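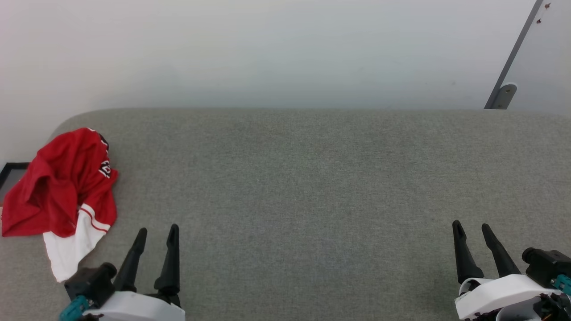
gray fabric, white wall. color is pretty true on my monitor

Drondale Neighbors > Home & Repair > Upholstery cleaning, do it yourself or pay??

tumbleweed_sr
Posted 7:40 pm
ok so. gray upholstery, light warm gray, woven. got a quote from the Charbonneau place out on the highway, 450 to clean the whole set (sofa, chair, big ottoman). seems nuts?? other option is renting the machine from the hardware store in Tumstead and doing it myself over a weekend. my sister in law did hers that way and it came out fine but hers is dark brown so who could tell. anybody done light gray with a rental? don't want rings.

paintcan
Posted 7:52 pm
Rental. 450 is robbery. I did two couches and the car seats in one afternoon.

marla_b_drondale
Posted 8:05 pm
Check the tag first!! Under the seat cushion or stapled on the bottom. W means water is ok, S means solvent only, WS either one, X is vacuum only. If it says S and you run a rental over it you will be very sad.

tumbleweed_sr
Posted 8:11 pm
tag says W. should of put that in the first post sorry

oldhouse40
Posted 8:30 pm
Going to disagree with paintcan. Rentals put down way more water than they pick back up. Did my mother's loveseat with one in August, windows open, two fans, and it still smelled like a basement for days. Brown lines along the welting too. Ended up paying a guy anyway so I paid twice.

paintcan
Posted 8:34 pm
you went too slow on the wet pass. One wet, three dry. It's on the sticker on the machine

oldhouse40
Posted 8:41 pm
I read the sticker.

quiltsandcoffee
Posted 9:02 pm
Did Charbonneau say what's in the 450? When I called them it was 400 and that had the stain guard in it, which I didn't want. Ask them to take it off. They came down a good bit for me, I don't remember the number now.

tumbleweed_sr
Posted 9:10 pm
didn't know that was a thing. will ask. they did say "protection package" on the phone and I just said uh huh

gus_in_janero
Posted 9:15 pm
Over here in Janero we have a one man outfit that charges by the piece. 40 for a chair, sofa is more, don't know about ottomans. He'll drive to Drondale but there's a trip fee. Number is on the board at the feed store. He doesn't text, you have to call and leave a mesage.

marla_b_drondale
Posted 9:22 pm
Had him do my recliner, he was good. Slow to call back.

paintcan
Posted 9:25 pm
rental is 21 a day plus the soap. just saying

quiltsandcoffee
Posted 9:31 pm
Soap is where they get you though. And don't use extra thinking it'll clean better. Leftover soap grabs dirt and you're right back at it by spring. I cut it to half what the bottle says and do a last pass with plain water.

oldhouse40
Posted 9:44 pm
Agree on the soap at least. If you do go rental: vacuum first, like really vacuum, with the crevice tool. Test on the back near the floor. Let it dry ALL the way before you decide if it's ok. Do a whole panel at once seam to seam, don't stop in the middle, that's where rings come from.

paintcan
Posted 9:47 pm
see that's all I'm saying. it works if you do it right

oldhouse40
Posted 9:50 pm
That is not all you were saying.

tumbleweed_sr
Posted 10:06 pm
lol ok you two. plan is: call Charbonneau in the morning and ask for the price with no stain guard. if it's still over 400 I'll leave a message for the Janero guy. might try the rental on just the ottoman, if I wreck it I can throw a blanket over it

marla_b_drondale
Posted 10:09 pm
Stand the cushions on edge to dry, not flat. And keep the dog out of the room

tumbleweed_sr
Posted 10:12 pm
the dog is why we're here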